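About Walen Pens

Hi, I'm Relu Bălan, and I fix fountain pens. I also sell them, talk about them too much at dinner, and carry three in my shirt pocket (my wife has given up on my shirts). If you've got a pen in a drawer that used to belong to your grandfather and it hasn't written a word in years, you've come to the right page!

The shop started in my parents' garage in Dindavham, and it started by accident. My father had a typewriter repair business called Bălan, just the one word painted over the door, and people would bring in a pen along with the typewriter and say, "While you're at it." He hated pens. Too small, too messy, ink on everything. So he handed them to me. I was still in school and I ruined the first few, I won't lie to you. Cracked a cap, bent a nib so badly it pointed at the ceiling. But then I got an old lever filler going again, and I wrote my own name with it maybe a hundred times on the back of a phone bill, and that was pretty much it for me.

When Dad retired he kept the typewriters for fun and I rented a room over the bakery on Mill Street. That's where we are now, up the stairs, second door. You'll smell cinnamon until noon and ink after that. The name Walen comes from the street my mother grew up on. I wanted to use Bălan again but Dad said he wasn't having his name on pens, and he was only half kidding.

There are two of us at the bench. The other one is Brahim Farouk, and if you've ever had a nib come back from us writing better than it did when it was new, that was Brahim. He came in as a customer with a scratchy italic nib, watched me work on it, and told me very politely that I was doing it wrong. He was right! I offered him a job the same week. He does all the nib grinding now – stubs, obliques, needlepoints, the odd music nib – and I do the insides: sacs, seals, pistons, and all those little filling systems that somebody once thought were a great idea. 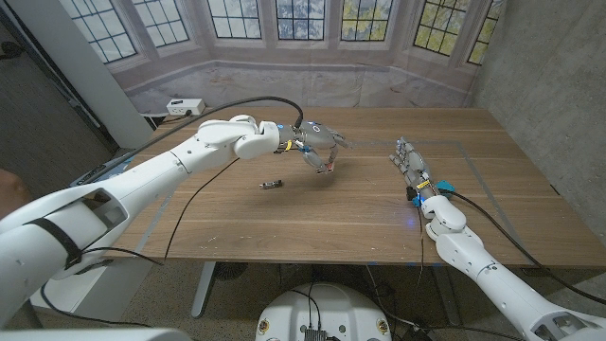 What do we fix? Most things with a nib. Lever fillers and piston fillers are our bread and butter. Vacuum fillers we love, but they take longer, so please don't send one the week before a wedding and ask if it can be back in time to sign the book. We don't do ballpoints, and we don't do re-plating. For cracked barrels, send me a note first and I'll tell you if it's worth the postage. Sometimes it isn't, and I'd much rather say so up front than bill you for bad news.

A new sac and a good cleaning is $80, and that covers polishing the barrel and smoothing the nib if it needs it. Regrinds depend on what you want, so ask Brahim. He'll want to know how you hold your pen, what paper you use, and whether you're left-handed, and he'll probably ask you to mail in a page of your writing. Do it. Grocery lists are fine. He has a whole box of them.

We also make our own ink! It's called Fasto, and it began as a blue-black I mixed for myself after my favorite one got discontinued (still sore about it). We make it in small batches, 400 bottles at a time, and we write the labels by hand, which sounds charming until you're on the last hundred and your wrist has quit. The blue-black is always in stock. The green comes back every March. The brown we're still fighting over – Brahim thinks it's too red, I think Brahim should get his own ink.

If you're in Dindavham, come up and say hello. The door's open from ten in the morning until five, and there's a tray of pens by the window you can try for as long as you like, with decent paper. Bring the kids. They always go straight for the broadest nib and the brightest ink, and I can't blame them.

If you're far away, mail works great. Take the ink out first, please. Wrap the pen in something soft, put it in a stiff tube or a small box, and tuck in a note with your name, your phone number and what's bugging you about it. I call everyone before I start any work, so if you see a number you don't know, pick up! It's probably me with a question about your grandfather's pen.

– Relu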